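Search this forum... Advanced search

Thread: Nimcombe's follower numbers, does anyone believe them?

gravelpit_92
So Nimcombe posted the big thank-you video last night and the whole comment section is treating it like a coronation. I watched it twice and I'm still not sold. The channel put up nothing from March to June, then came back with a kitchen makeover and a "day in my life," and we're supposed to think the audience doubled while they were gone? Doubled from what? I'd like to see one source for that figure that isn't the channel itself.

tansy.marie
They were posting on Fledik the whole time though. Short clips, mostly the lip sync stuff and the one where the dog steals the sandwich. People found the long videos through that. It isn't a mystery.

gravelpit_92
I know about the Fledik clips. The last one I looked at had 107 comments and I read all of them because I have no life. Most were a heart or "first." If a fan base that size is real, somebody in there should be arguing about something.

oldmodem
Fledik hides comments if you're not logged in. You'd only see a slice.

gravelpit_92
I was logged in.

Chinstrap_Lou
What bugs me more is the bio pages. Every one of those fan bio sites says Nimcombe "started out on the Chin channel," and they all use the same sentence with the same typo. One person wrote it and the rest copied. I went back through the Chin uploads I could still find and there's no Nimcombe in any of them. There's a voice off camera in one — could be anybody.

tansy.marie
The Chin thing was confirmed in a Q&A.

Chinstrap_Lou
Which one? I've asked this before and people go quiet.

tansy.marie
The July one. It was a livestream so it isn't up anymore.

Chinstrap_Lou
Right.

oldmodem
I did see that stream and what was said was "I used to hang out with the Chin people." Hanging out with people and being on their channel are two separate things. I'd call it half true and leave it there.

parsnip180
Can we talk about the net worth numbers too? One site has it at "more than 6 million" and the next one down in the search results has a tenth of that. Neither says where it came from. They take a view count, multiply it by something, and print it next to height and star sign.
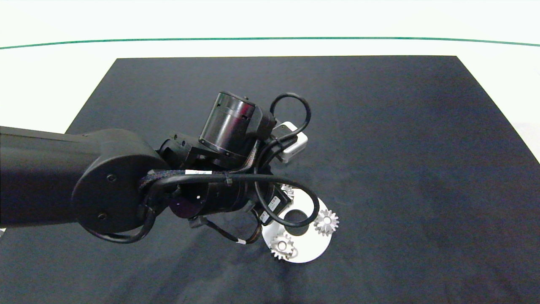

And then the Nimcombe fans quote the bigger one as if there was a bank statement behind it. I don't even dislike the channel. The Hurkavska trip videos were good, the train one especially. I just don't see why we have to swallow the rest of it.

tansy.marie
You all act like this is a court case. It's a kid making videos with friends. Of course the bio sites are junk, they're junk for everybody. That doesn't make the followers fake.

gravelpit_92
I never said fake. I said I'd like to see it shown. The Hurkavska videos are a good test, by the way. Part one has a huge view count and part two has 2342 views as of this morning. Where did everyone go between the airport and the hotel?

oldmodem
Part two got taken down for the music and put back up. The count started over. It's in the pinned comment.

gravelpit_92
Okay, I missed that. I'll give you that one. The follower jump still smells off to me and I'm not going to pretend otherwise.

Chinstrap_Lou
Still waiting on the Q&A link.

Reader comments

biscuit_tin: I came here from one of those bio sites and now I trust it less than I did, so thanks I guess.

mossyoak: The dog video is still the best thing on that account.

rr_halden: oldmodem is right about the re-upload, I had part two saved and it disappeared from my list.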